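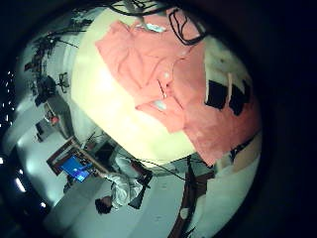
View from the wrist camera of the Jiklow cell, with the pink cloth over the cream-colored object and the cabling across it.

Jiklow cell (setup and upkeep)

The Jiklow cell is a single-arm robot workstation for handling cloth, and I've been the one looking after it for most of its life, so this article leans on what I know firsthand. If you've worked on a different one, please add to it! Ours came from a small integrator called Hamdy, and the arm runs on Plotico control software (more on that below, because it has opinions).

Layout

The arm stands on a fixed base next to the operator's desk. The wrist carries a gripper and a small camera with a very wide lens, so the picture comes out as a circle with black corners and you get a good chunk of the room along with the work. New people always ask which way is up. In the raw feed the room can come out upside down, and Plotico only flips it in the operator window, never in the saved files.

Wrist camera

Most of my time goes here. The lens is held by a threaded ring that creeps loose, and once it does the calibration drifts and the gripper starts closing 20 mm short of the cloth. I check the ring every Monday with my fingers (no tools, you'll crack it) and then run the calibration board through 18 poses. Marwa Chraibi wrote our pose list and I've never found a better one. If the result looks bad, wipe the lens and run it again before you touch any settings. I once lost a whole afternoon to a thumbprint.

Cables

The thin leads are the weak spot of the whole machine. Each one needs enough slack for the wrist to turn all the way in both directions, but a big loop will find a fold of cloth and hang on to it. The Hamdy manual says to replace the camera lead after 3,000 hours. Ours has never lasted that long, so I keep two spares in the drawer and swap the lead as soon as the feed flickers when I wiggle the connector. Power the arm down first, then unplug at the wrist end, then at the controller.

Gripper pads

Pads wear smooth, and smooth pads drop cloth. Rough them up with fine sandpaper once, maybe twice, then fit new ones. The two screws are tiny and love to roll under things, so lay a towel down first.

Restarting after a stop

Clear the cloth by hand, jog the arm home at 20 percent speed, and watch the leads the whole way. Plotico will offer to go back to the last pose by itself. Say no! It remembers the pose but has no idea what got snagged in the meantime.

Related equipment

Sherif Soliman keeps a second cell going with a Dideo controller in place of Plotico. The pads and camera ring are the same parts, but the connectors are different, so our spare leads won't fit his.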